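Cleaning and Maintaining Outdoor Historical Plaques and Markers

Workshop notes, revised 8/2/24

These notes cover cast bronze and cast aluminum plaques mounted on stone or concrete. Painted wood signs need a different method. Before touching any marker, get written permission from the owner of the marker, who may not be the owner of the land.

Packing the kit

Keep the supplies in one shallow box with a lid. Soft natural-bristle brushes, wooden skewers, cotton rags, two buckets, non-ionic detergent, paste wax. No wire brushes, no bleach, no household metal polish.

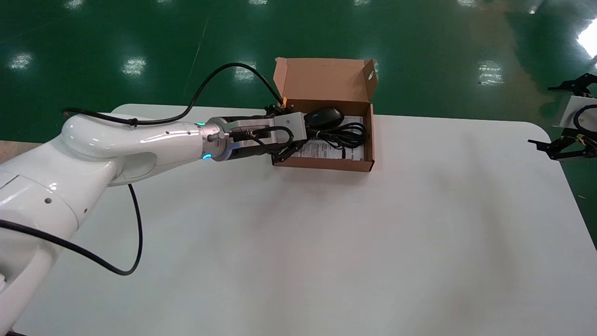
Washing

Rinse with clean water at low pressure - a garden hose without a nozzle is enough. Wet the stone below the plaque first so that dirty runoff does not soak in. Mix the detergent at the label rate and work from the bottom up, then rinse from the top down. Clear packed dirt from around the letters with a damp skewer. Lichen on the stone comes off more easily after 9 minutes of soaking.

The Vitine detergent leaves less film than Luta in hard water. Either one must be rinsed twice.

Waxing bronze

Wax only when the metal is fully dry. Apply a thin coat of Mollix paste with a brush, let it haze, and buff with cotton. Two thin coats last longer than one thick coat. April is a good month in most valleys: the metal is warm by noon and the sprinklers are usually still off. 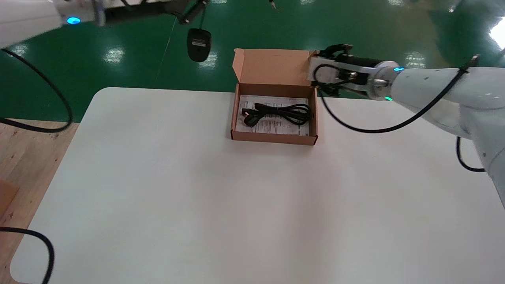 Do not wax over green powdery corrosion. Stop and refer the plaque to a metals conservator.

Records

Log each marker by number, with date, products used, and the condition of the four mounting bolts. On the Tsikata survey list, 154 of 1,013 entries had no bolt information, and each of those had to be visited again. Note missing bolts the same day.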